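Speaker notes: Small rooms, short resets
August | By Tsutomu Shimada

We use cookies to remember your settings. Accept | Manage

Start without slides. Say who I am: I look after the guest rooms at Moswood and wrote the room reset sheet we use there. The talk is on floor trash and the bin.

Ask for hands: who strips the bed first? Most will. I did too, for years. Then explain the order we changed to. Floor first, bed second, surfaces last. If there are cups and wrappers on the carpet, a sheet pulled off the bed lands on top of them.

Next point, where the bin goes. In a small room people leave it by the door and walk back and forth with one cup at a time. Carry it to the middle of the floor, between the bed and the sofa bed, and work outward from there. Leave the liner in, folded over the rim. 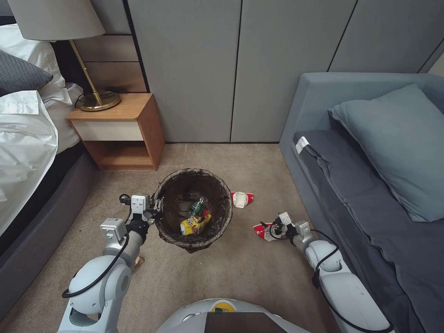 Bin out on the carpet, liner folded over the rim, paper cups still to go in.

Pause here. Talk about what goes in first. Bottles and snack bags go to the bottom. Cups after that. If the property sorts recycling, keep the bottles out and line them up by the door. Moswood has a separate bag for them. Poon does not, so ask the front desk there.

Mention cups. A crumpled cup can still have coffee in it. Pick it up by the rim and keep it upright until it is over the bin.

Small scraps: leave them for the vacuum unless they are sticky. Foil and candy wrappers should be picked up by hand.

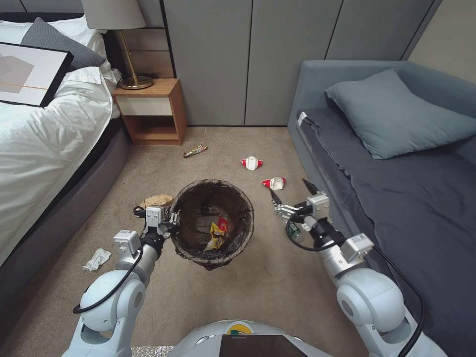
Then the edges of the room. Check the foot of the nightstand and the side of the bed, where a duvet hanging down can hide a tissue. Look on the open shelf too. Anything that belongs to the guest or to the room stays where it is until the floor is done. That includes things left on the bed.

Lamp cords: do not pull the nightstand out to reach behind it. Use the long grabber.

Numbers, if asked. We logged 300 resets on the new order. Of those, 62 had a note about a bin liner, mostly missing or the wrong size. We now keep spares on the cart. Skip this if time is short.

Hand over the sheets. Skakari crew get the version with the sofa bed page. Questions, then break. Remind them the carts are back by 4 p.m.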